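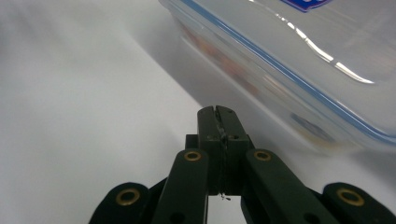 The large clear plastic food container on the white tabletop.

Storcombe Kitchen Gallery: The Big Container
Photo no. 528 in the Storcombe set

This page of the gallery covers food storage. The kitchen at Storcombe is used for shared lunches, a baking group and a monthly soup night, and all of them keep dry goods in the same pantry. Until last winter most of those goods stayed in the bags they came in, folded over and held with clothespins. In February we moved as much as we could into clear plastic containers, and the notes on this page come from that job.

Why clear plastic
We had a mix before: cookie tins, ice cream tubs, a few glass jars with metal lids. The tins kept things dry but every one had to be opened to find out what was in it. The glass jars were fine on the low shelves and too heavy for the high ones. Clear plastic is light, and it shows how much is left without taking the lid off. It does scratch, and after a year or two it goes cloudy if it is scrubbed with anything rough. We use a soft cloth and dish soap.

Sizes
The large size takes a full bag of flour or rice with room left for a scoop. We bought medium ones for sugar, oats and lentils, and small ones for things like baking powder. The small ones were a mistake for tea bags - the boxes they come in stack better. Anything bought for a single event stays in its own bag and goes in the basket on the bottom shelf.

The white table
Sorting is done on the white table because it wipes down easily and spilled lentils show up on it. It is also the only table in the kitchen with enough clear length to set out lids at one end and containers at the other. Please don't put hot pans on it. There is a rack next to the stove for those.

Washing and drying
New containers get washed before use, lids too. They are left to air dry upside down on a towel overnight. A towel-dried container can look dry and still have water sitting in the corners, and flour will stick to it. We lost a batch of cornmeal that way. If the pantry is short on space, leave the lids off and stack them loosely.

Labels
Masking tape and a marker, on the front and not on the lid. Lids get swapped around. Write what it is and the month it was opened. If the flour is self-rising, say so, as the two kinds look the same through the plastic. Old tape comes off with warm water and a fingernail. For the sticky patch that stays behind, use a drop of cooking oil and then soap.

Refilling
Use up the old before adding the new. If there is a little left at the bottom, tip it into a bowl, fill the container from the new bag, and put the old on top. Cut the cooking directions off the bag and tape them to the back. Rice in particular gets asked about, since the brown and the white need different times.

What we kept from before
Two of the glass jars are still in use, for coffee and for bay leaves. The cookie tins went to the craft closet, where they hold thread and buttons. The ice cream tubs were mostly cracked at the rim and went out with the recycling, apart from the one under the sink for sponges.

Where things go now
Top shelf: cereal, crackers, paper napkins.
Middle shelf: flour, sugar, oats, rice.
Lower shelf: beans, lentils, cooking oil, vinegar.
Floor: potatoes and onions, in separate crates.

A printed copy of the shelf list is taped inside the pantry door. If you move something, change the list in pencil.

Gallery: Storcombe
Section: Kitchen and pantry
Viewed 2294 times
Back to all kitchen pages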